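Boards > Home Office > Storage and Desks

Print this page | E-mail this thread

New posts | Search | Members | Rules

Thread: Metal desk bins – worth it or just for looks?

wanport_sid
Every shop seems to be pushing these low metal bins with the blotchy "aged" finish and a little label holder on the front. Hekora want 20 quid for theirs. I can't see what it does that a shoebox doesn't. Has anyone lived with one for more than a month?

inkblot66
Had mine since November. It stays put when you pull paper out, and a shoebox never did. The finish hides fingerprints too.

wanport_sid
Hides them, or looks like fingerprints from the start?

Tilly_pads
Bit of both. My gripe is the low sides. Put anything tall in and it flops forward unless the bin is packed tight. Mine lives at the back of the table, over to the right, with the white stuff stood up in the back corner. 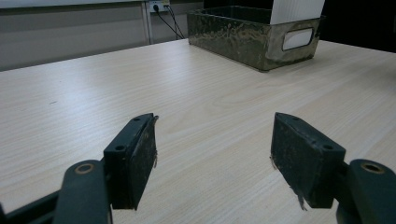

Re: Metal desk bins – the label holder

drawerful791
Tilly, your card has no writing on it that I can read. That's my whole problem with label holders. I bought a pack of 500 cards and have used four.

Tilly_pads
I know what's in it! It's one bin.

drawerful791
Then you paid for a holder you don't need.

inkblot66
You can't buy them without. I looked at the Kasunau range and it's the same shape with the same holder, only in plain grey.

wanport_sid
Not convinced so far. Is that tabletop laminate, Tilly? I'd worry about a metal base on it.

Tilly_pads
Laminate, yes, pale beige with a straight grain. No scratches from the bin that I've found. The glare off it bothers me far more when the overhead light's on.

drawerful791
Give it a year. I had a tin tray on mine and it left a grey ring that never came off. Stick felt under the corners.

inkblot66
Felt just collects grit and then you're dragging that about instead. I'd lift the thing when you move it and leave it at that.

drawerful791
Who lifts a full bin of paper every time they wipe a table?

inkblot66
I do. It isn't heavy.

wanport_sid
Right, I'm keeping the shoebox for now. If Hekora ever do one with taller sides I might look again – but not at that price.

Page 1 of 1 | Reply | Back to Storage and Desks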